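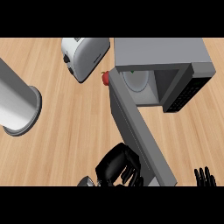

Flillilell-Encimera: episodios simulados de manipulación bimanual con microondas

Versión de febrero de 2023. Mantienen el conjunto Mei Mercado y Thaddeus Escobedo. Si vienes buscando un benchmark, lee antes la sección de limitaciones.

Qué contiene

500 episodios en simulación: 200 generados por teleoperación y el resto con el planificador de Calloway a partir de esas demostraciones. Cada episodio trae imágenes de color, posiciones articulares de los dos brazos y de las manos, acciones objetivo y la pose de todos los objetos en el marco del mundo. La frecuencia de control es de 40 Hz. Las imágenes conservan las bandas negras superior e inferior con las que salen del renderizador; el cargador no las recorta.

Las poses de los objetos son las del simulador, sin ruido. Conviene repetirlo porque ya hemos visto dos informes internos que las metían como entrada de la política y luego hablaban de percepción. Si tu modelo recibe la pose exacta, no estás midiendo percepción.

Estructura

episodios/ un archivo por episodio
escenas/ geometría y texturas
planes/ trayectorias del planificador, con semilla
herramientas/ cargador, visor y comprobador de colisiones

Uso rápido

1. Instala las dependencias de requirements.txt en un entorno limpio.
2. Ejecuta comprobar.py sobre la carpeta de episodios. Tiene que terminar sin avisos; si avisa de marcas temporales repetidas, tu copia es anterior a esta versión.
3. Abre un episodio con visor.py y avanza paso a paso hasta que la mano derecha tenga el objeto blanco delante del microondas, con la puerta abierta. Compara en ese punto la pose de la muñeca con la del plan. 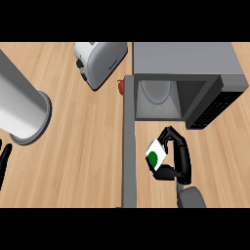

4. Lanza evaluar.py con la semilla por defecto y guarda el registro completo, incluidos los fallos.

Sobre la etiqueta «éxito»

El campo éxito lo escribe una regla: el centro del objeto dentro del volumen de la cavidad durante 38 pasos seguidos. No comprueba que la mano lo haya soltado. Tampoco comprueba si la puerta ha atravesado un dedo, cosa que el motor de contacto permite cuando la velocidad es alta. Rekha Pillai propuso una regla más estricta y está en herramientas/regla_b.py. Con ella bajan los éxitos de todas las políticas que hemos probado, y las generadas con el planificador son las que más bajan. Publicad las dos cifras.

Limitaciones

La encimera es siempre la misma madera clara y el microondas es siempre gris. Una política que funcione aquí puede haber aprendido poco más que dónde suele estar la puerta. La puerta abierta, además, tapa parte de la mesa según el punto de vista, y el detector que incluimos sigue dando por perdidos objetos que solo están ocultos detrás de ella.

El planificador trata los dedos como cápsulas rígidas. Gus Brannigan sostiene que para este agarre da igual; yo no he visto todavía la prueba que lo demuestre.

No hay ningún dato de robot real. Tampoco afirmamos que haya transferencia, por mucho que la presentación de Desura use esa palabra.

Pendiente

- Variar la textura de la encimera y la luz.
- Registrar fuerzas de contacto (el campo existe, está a cero).
- Quitar la dependencia de la biblioteca Farnetti, que fija una versión antigua del compilador.

Las incidencias se abren en el repositorio, con la semilla y el registro adjuntos. Sin semilla no podemos reproducir nada y las cerramos.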